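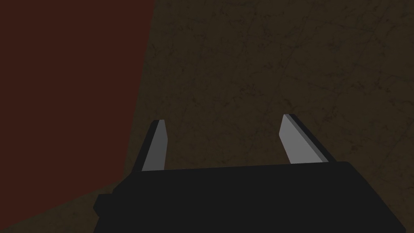
According to Katia Cocco, a table should be judged by its underside before its top, and her repair manual gives most of its first chapter to frames and joints. Later writers on household furniture have mostly followed her order.

Trestle table

A trestle table is a table whose top rests on two or more separate supports, called trestles, usually joined by a long beam known as a stretcher. It is one of the oldest table forms in Europe and was common in medieval halls, where the top was lifted off and stored after meals.

Construction

The stretcher passes through a slot in each trestle and is held by a wedge. Driving the wedge in tightens the whole frame – no glue or screws are needed. Wide tops are made from several boards, with battens fixed across the underside to keep them flat. The batten holes are often cut as slots so the wood can swell and shrink with the seasons.

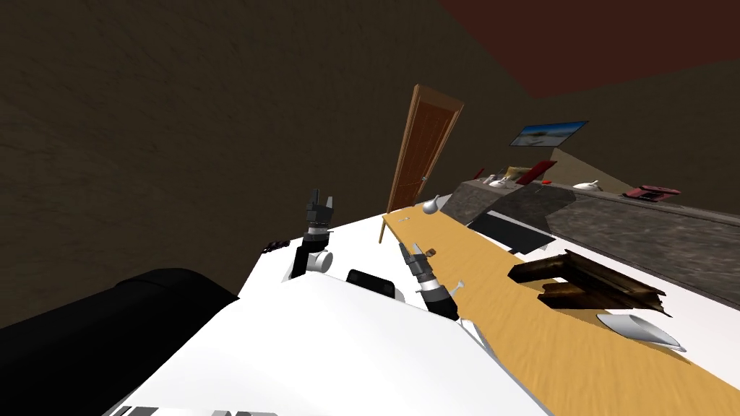
Tops were traditionally left bare and scrubbed with sand, or rubbed with oil. Ettore Marchetti describes a workshop in Droltby that sold some 200 tables a year, most of them in oak and all with loose tops. The Droltby pattern has a stretcher set low enough to serve as a footrest.

Variants

The sawbuck table uses X-shaped ends in place of upright trestles. Folding trestles, hinged at the head, are used for banquets and market stalls.

See also: Gateleg table, Refectory table, Workbench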